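Veltstead Robotics Club - Help Desk
Ticket 246: Gripper drops the towel corner on the second fold
Status: Resolved
Opened by: Mafalda Pinheiro
Team: Laundry Folding Challenge
Assigned to: Catarina Neves
Category: Arms and grippers / Intermittent
Priority: Normal (regional round is in March, so maybe a bit more than normal!)

Original report

Hi help desk! We're the towel team and we have a fun one for you.

Our arm picks up the corner of a hand towel, lifts it, carries it over and puts it down on the opposite corner. First fold, beautiful. We could watch it all day and some of us have. Second fold, it grabs the corner, gets partway up and the cloth slides out of the fingers. Then it very carefully finishes the whole move with nothing in its grip and places that nothing exactly where it should go.

It doesn't happen every time, which is the maddening part. Sometimes we get a good run and start cheering, then it drops three in a row.

Setup:
Arm: the club's Telletti kit arm, second one from the door
Gripper: stock two-finger parallel, black housing, our own tape on the fingers
Controller board: Frade, firmware from the shared drive
Software: our fork of the club pick-and-place code, branch towel-fold
Work surface: white tabletop
Cloth: green towels, all from the same pack

What we've already tried:
Turned it off and on again (yes, first thing)
Rehomed the arm before every run
Swapped the gripper cable with the one from the next arm
Washed the towels in case there was some kind of coating on them from the shop
Raised the close force one notch at a time until the servo started to whine, then went back down

None of it made the problem go away. The washing did make the towels fluffier, so the camera code needed its colour threshold redone, and that ate an afternoon.

The log from a bad run is below.

16:02:11 INFO homing complete
16:02:19 INFO fold 1 start
16:02:23 INFO gripper close, position reached
16:02:31 INFO gripper open
16:02:31 INFO fold 1 done
16:02:34 INFO fold 2 start
16:02:38 INFO gripper close, position reached
16:02:46 INFO gripper open
16:02:46 INFO fold 2 done
16:02:47 INFO cycle complete, no errors

No errors! It thinks it did a great job.

- Mafalda

Comment 1 - Catarina Neves

Thanks Mafalda, this is a really well-written ticket and I wish they all looked like this one.

Look at the gripper close line. It says "position reached" on both folds. When there's cloth between the fingers, the servo shouldn't quite get to its commanded position, because the cloth is in the way. The first fold has two layers of nothing much, so I could believe it there. On the second fold you're meant to be picking up doubled fabric. If the fingers are getting all the way to the target with a double layer between them, then the target isn't tight enough, or they've hardly got hold of any cloth.

Could you check a few things for me?

1. What value are you sending for "closed" on each fold?
2. Is the arm coming down to the same height for both?
3. How far in from the corner is the grasp point?

Please don't put the force back up in the meantime. We only have one spare servo for that model.

Comment 2 - Mafalda Pinheiro

Okay, answers!

1. Same value for both folds, 90. It's in the config file and we never changed it from the sample code.
2. Same height for both. We thought that was a good thing?
3. The fold 1 point is set by the camera. The fold 2 point is worked out from where fold 1 was supposed to end up. It doesn't look again in between.

Writing out number 3 made me go a bit quiet, I have to say. If the first fold lands slightly off, the second one is reaching for a corner that has moved.

We're going to try a second look tonight.

Comment 3 - Mafalda Pinheiro

Update from the bench. We added a second camera pass after fold 1 and it made a real difference. Most of the drops are gone. I got so excited I rang my nan, who asked if it could do fitted sheets.

But there are still some. On the ones that are left, the fingers are going to the right spot, we can see that now. They close on the cloth, start to lift, and the corner creeps out slowly. It used to pop out all at once. So I think we had two problems stacked on top of each other and we've fixed one of them.

New log from one of the leftovers:

17:40:08 INFO fold 2 start
17:40:09 INFO camera pass 2, corner found
17:40:13 INFO gripper close, position reached
17:40:21 INFO gripper open
17:40:21 INFO fold 2 done

Still says position reached.

Comment 4 - Catarina Neves

Great work on the second pass, that's a proper fix and I'd like it merged into the club code once you're happy with it. The Drandetti bin-sorting team have been asking for the same thing.

Slow creep sounds like friction to me. Two quick tests, no code needed:

Power off, put a towel corner between the fingers, squeeze them shut by hand and pull gently. Feel whether the cloth is sliding on the tape, or the tape is sliding on the finger.

Then run the gripper through 14 open-close cycles with no cloth and look at the tips each time they meet. Do they meet square? If one is twisted you're only pinching along an edge.

Also, what's on the fingers exactly? You said your own tape.

Comment 5 - Mafalda Pinheiro

It's blue tape out of the bits drawer. It went on in January when we wanted the fingers to show up better for the camera, and it does work for that. I couldn't tell you what brand, the roll has lost its middle.

Did both tests. The tips meet square, so that's one thing crossed off. For the pull test, it's the tape! The cloth grips the tape fine and then the tape itself shifts on the finger. You can feel it give under your hand. I would never have guessed, I was sure it'd be the towel slipping.

Adding a close-up so you can see how the fingers are wrapped. 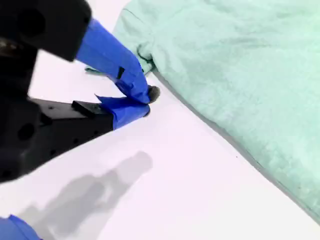 Catarina Neves: Right, I'd strip it all back and start again. Peel every bit off, wipe the fingers down with isopropyl and let them dry properly before anything new goes on. Old glue under new tape is nearly as bad as loose tape. Wrap it snug, pull as you go, and finish the end on the outside of the finger so the cloth can't catch it and roll it back. If you want to be fancy, put a strip of the thin rubber sheet underneath. It's in the grey cupboard, top shelf. Keep the blue on the outside so you don't have to redo your colour threshold a second time. Once that's done, bring the closed value down a little for fold 2 only and watch the log. I'm hoping to see that "position reached" message disappear.

Comment 6 - Mafalda Pinheiro

Done, done and done. The old tape came off in one long horrible curl, and the glue took a lot more wiping than I'd planned for. We went with the rubber strip on both fingers and fresh blue tape over the top.

One thing for anybody else doing this: the rubber makes the fingers thicker, so our zero was off straight away and the gripper complained the first time it closed on nothing. We had to redo the finger calibration. The steps are in the club wiki but they're under "Servos" and not "Grippers", so it took us a while to find them. Short version:

Open the calibration tool on the laptop
Choose gripper, then manual
Jog closed in small steps until the tips just touch
Press set zero
Jog open and closed again to check
Save, then power cycle the board (it doesn't stick if you skip the power cycle, ask me how I know)

Our raw zero went to 2820 after this. Yours will be different, so please don't copy ours.

Then we split the closed value in the config so each fold has its own, and brought fold 2 down until the message changed. Look at this lovely thing:

16:51:30 INFO fold 2 start
16:51:31 INFO camera pass 2, corner found
16:51:35 INFO gripper close, stopped on load
16:51:43 INFO gripper open
16:51:43 INFO fold 2 done

Stopped on load! It can feel the towel! I know it's one line in a log but there was actual jumping.

We ran it for the rest of the session and didn't get a drop on either fold. The corners aren't lining up perfectly yet - they end up a finger's width out if the towel starts crooked - but that's a different problem and I'll open a new ticket if we can't work it out ourselves.

Comment 7 - Catarina Neves

Love it. "Stopped on load" is exactly the one we were after.

Since you've got that message now, you could use it. If fold 2 ever says "position reached" again, have the code stop, open, take another camera pass and retry once. That way it won't carry thin air across the table in front of the judges. There's a retry example in the sorting code you can borrow from.

Before I close this off:

Please open a merge request for the second camera pass
Put the per-fold closed value in the same request, with a comment next to it in the config
Move the calibration page to "Grippers" in the wiki, or at least link it from there
Note the tape and rubber in the arm's logbook so the next team knows why the zero is where it is

Comment 8 - Mafalda Pinheiro

Merge request is up. Wiki page is linked from both spots now. Logbook is filled in, and I taped a sample of the rubber to the page.

The retry is half written. It works when the first grab misses completely, but if the towel gets dragged the second camera pass gets confused by the wrinkle and calls it a corner. We'll have a go at that next session. If you've got any tricks for telling a wrinkle from a corner I'm all ears!

Thank you so much for this, we learned heaps.

Comment 9 - Catarina Neves

Try looking for where two hem edges meet. A wrinkle won't have a hem on both sides. Start with that, and come and grab me at the bench if it gets messy.

Merge request reviewed, two small comments on variable names, otherwise good to go. Closing.

Resolution: Second camera pass added before fold 2. Finger tape removed and replaced over rubber strip. Gripper zero recalibrated. Closed value set separately for each fold.
Linked: towel-fold merge request, wiki page "Calibrating gripper fingers"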